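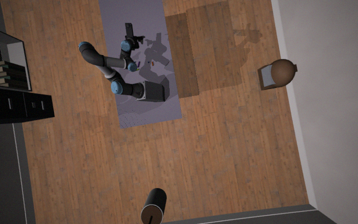

The simulated arm from overhead, stretched out over its mat, with the purple piece and the little orange one near the wrist.

Filed under: Robots, Simulation, Workbench notes
6 min read
September 30, 2019

I have been swapping grippers in the simulator for most of August and all of this month, and I am having far too much fun to stop, so I'd better write some of it down before I forget which file was which.

The short version: I like the Clerkley gripper a lot more than I thought I would, the Nakar is better at one job and worse at everything else, and moving the camera straight overhead changed my results more than either of them did. If that's all you wanted, off you go. If you want the long version, put the kettle on.

I started with the Nakar because it was the one I'd read the most about. It has wide, flat fingers and a lovely strong grip, and on anything chunky it's a joy. I gave it 200 tries with a block I'd modelled myself and it picked the thing up so often that I got bored and went to make dinner. Then I swapped the block for something thin, and oh dear. The fingers come down on either side, the pads touch the mat a fraction before they close, and the whole arm gives a tiny shudder as the contact solver tries to sort out who is pushing whom. I spent two evenings blaming my friction settings. They were fine.

The Clerkley has smaller fingers and a plainer shape, and I'd put it second on my list simply on looks (silly, I know). With the same thin object and the same starting poses, it managed 124 out of 200, against 80 for the Nakar. I ran both lots again with a different random seed, half expecting the gap to vanish, and the order didn't change. I haven't tuned either of them properly, so please don't take those numbers as gospel. They're from my model, on my computer, with my slightly hopeful idea of how rubber behaves.

Now, the camera! All through August I had it set at an angle, looking in from one side, the way you'd stand if you were watching a real arm at work. It makes nice pictures and it's rotten for working out where small things are. The arm gets in front of its own target, and a small error in the camera's tilt turns into a big error down on the mat. Joni Riihimäki, who answers more questions on the Rumer mailing list than anyone should have to, read one of my moaning posts and told me to point it straight down and stop being clever.

So I did. The view from the top is less pretty but so much easier to think about. You can see the whole bend of the arm at once, from the base out past the left side of the mat, then back in again to the wrist, and the blue caps make it very easy to follow which joint is doing what. I'd never noticed how far out that elbow swings. In the side view it just looked like a normal reach. From the top I can see it hanging out over the floorboards, and I've now put a limit on that joint so it doesn't go wandering any further.

The shadow is another thing I hadn't thought about enough. It lands on the mat to the right of the arm, soft but pretty dark, and my very simple colour-matching code did not care for it one bit. The orange piece is tiny to begin with. Put a grey smudge over it and the code would lose it, find it, and lose it again. I tried turning shadows off altogether, and of course everything worked beautifully, but that felt like cheating. I turned them back on and loosened the brightness limits by 35 instead, leaving the hue alone. Much better. Not perfect, as the yellowish tip on the purple one still gets taken for the orange piece now and then when the light is low.

Control is the bit I've changed least. I'm still using the Chowdary controller, mostly through habit, and it has been very well behaved. Its one bad trick is the final approach, where it slows down so gently that I sometimes think the program has hung. I tried a simpler controller of my own for an afternoon. It was quick! It also drove the fingers into the mat with great confidence, so back to the Chowdary I went.

Next on the list is giving the Clerkley slightly softer pads, and then trying both grippers with the mat turned to a few different angles, as it's been sitting at the same slight twist the whole time and I'd like to know whether my numbers depend on it. After that I want to try a second camera on the wrist. Joni thinks the overhead one will be enough for objects this size and that I'm just looking for an excuse to add another camera. He may well be right, but I've already started writing the config file.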